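Ticket 2462
Subject: Label printer drops every second job after switch to new subnet
Product: Bramer desktop label printer, thermal transfer, network model
Site: Istell, packing area
Opened by: Kęstutis Lapiņa
Priority: Normal
Status: Closed

Initial report

Since the move to the new subnet in September, the label printer at the packing bench prints the first job in a batch and drops the second. The third prints, the fourth is dropped, and so on. The print queue shows all jobs as completed. No error on the printer display. The status light stays green.

Labels are sent from Wemus (the stock program) as single jobs, one per carton. Printing the same labels from the driver test page works every time.

Already tried by the site before opening the ticket:
Power cycle of printer and switch.
New ribbon and new roll of labels.
Media calibration from the front panel.
Driver removed and reinstalled on the packing PC.

No change from any of these.

First response

Please send the network configuration label (hold Feed and Cancel until the light blinks) and confirm whether the printer has a fixed address or a DHCP reservation. Please also confirm whether any other PC prints to the same unit.

Site reply

Configuration label attached. The address is fixed, entered on the front panel. Subnet mask and gateway match the new range. Two PCs print to it: the packing bench and the front office. The office prints perhaps one label a day and has not seen the fault, but would not notice it at that volume.

Test 1: rule out the application

A batch was exported from Wemus to file and sent straight to the printer's raw port from the packing PC. Same pattern. First label prints, second is lost. The application is not the cause.

Test 2: rule out the PC

The same file was sent from a laptop on the same switch. Same pattern. The PC and its driver are not the cause.

Test 3: direct connection

The laptop was connected to the printer with a short patch lead, bypassing the switch and the wall run, and given an address in the same range. The whole batch printed with no loss. It was repeated with 5 batches. No loss.

At this point the fault was narrowed to the switch, the wall run or something else on the network. The switch log showed the printer port going down and up during a batch, with the link renegotiating each time. The timing of the drops matched the missing labels. The print server reports a job as completed once the data has left its buffer, which explains the clean queue.
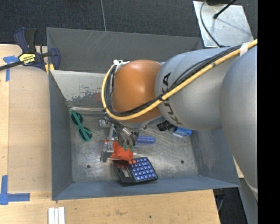
The run from the switch to the packing bench was checked end to end on Friday. It leaves the cabinet, crosses the ceiling tray and comes down a post to a wall plate behind the bench. On the last stretch the cable had no fixing at all and was hanging from the plate by its own weight. Compare the orange joint on the KUKA arm, where the cables are held by a white tie and bracket at the turn and cinched with a black tie where the orange and gray parts meet. A data run coming down a post needs the same treatment: a fixing at each change of direction and one close to the termination, so that no load reaches the connector. The plate was opened and two conductors in the blue pair were found sitting high in the punch-down, with the jacket stripped back much too far.

Test 4: cable tester

Result before repair: intermittent open on pins 4 and 5 when the cable was moved by hand. Pass when left alone.

The intermittent fault on the blue pair explains why the link came up at all. At 100 Mbit/s that pair is not used. The new switch is gigabit and the printer's network card also offers gigabit, so the two ends tried for the higher speed, failed under traffic, and dropped back. The old switch was 100 Mbit/s only, and the bad pair never mattered. The subnet change and the switch replacement were done on the same evening, and the fault was put down to the wrong one.

Interim fix

The printer port on the switch was set to auto-negotiate with 100 Mbit/s as the only advertised speed. Printing was normal straight away. The site ran a full afternoon on this setting with no lost labels.

Permanent fix

Wall plate re-terminated with a new jack. Jacket stripped to the minimum length. Cable clipped to the post at each bend and again just above the plate, with a small loop of slack left behind the bench. Port returned to default settings.

Test 5: after repair

Tester passes on all pairs, including while the cable is moved. Link stays at gigabit. A batch of 1841 labels was printed from Wemus with no loss and no link events in the switch log.

Notes for the site

The label stock on the bench is Rimkutė matte paper. It prints well on the current darkness setting, so please leave that where it is. Darkness was raised during the first round of troubleshooting and has been put back to the earlier value.

The front office run comes off the same tray and was terminated at the same time. It has not been tested. Please book this before anything faster than a desk phone is put on it.

Site reply

Confirmed working. Office run to be tested with the next scheduled visit. OK to close.

Resolution code: Cabling, termination fault
Parts used: 1 jack, cable clips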